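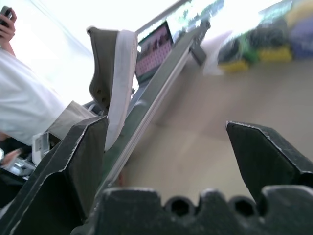 **Canvas shoes in the washing machine, yes or no?**

**kendetell_8** wrote on 10/17/25:
My daughter has canvas shoes which became grey after the summer. The label says only "wipe clean". My neighbour puts hers in the machine on a cold wash and they look fine. Has anyone tried this more than once?

**Tiongson** wrote:
I do it since February, always at low temperature, laces out, inside an old pillowcase. No problem with the cloth.

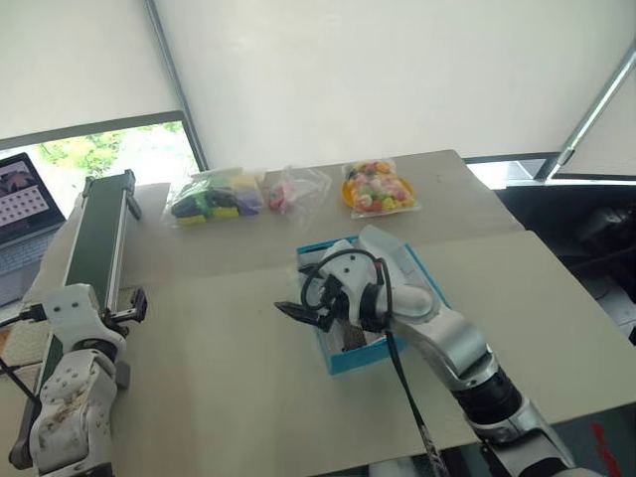 For powder I use half of the normal amount. Too much leaves yellow marks along the rubber, and then you must wash again.

**esisach** wrote:
Sorry, I do not agree. The machine is slowly killing the glue. I lost two pairs like this, the sole opened at the toe. A soft brush, a bowl of water and plain soap, 16 minutes of work.

**Tiongson** wrote:
Which temperature did you use? At 40 degrees I would also expect it.

**esisach** wrote:
30, and short programme. Maybe the glue was cheap, I admit this.

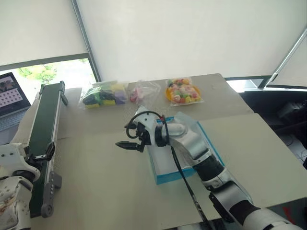 Drying is the more important question for me. Never on the radiator, and not in strong sun, the white rubber turns yellow. I stuff them with kitchen paper and change it after six hours. If your windows have pale roller blinds like these, pull them down and leave the shoes on a table behind them, there is enough light and it is gentle.

**dova** wrote:
Attila Sárközi from the shoe repair in our street told me the same about the radiator. About the machine he only laughed.

**kendetell_8** wrote:
Thank you all. I will try the brush first, on the left shoe.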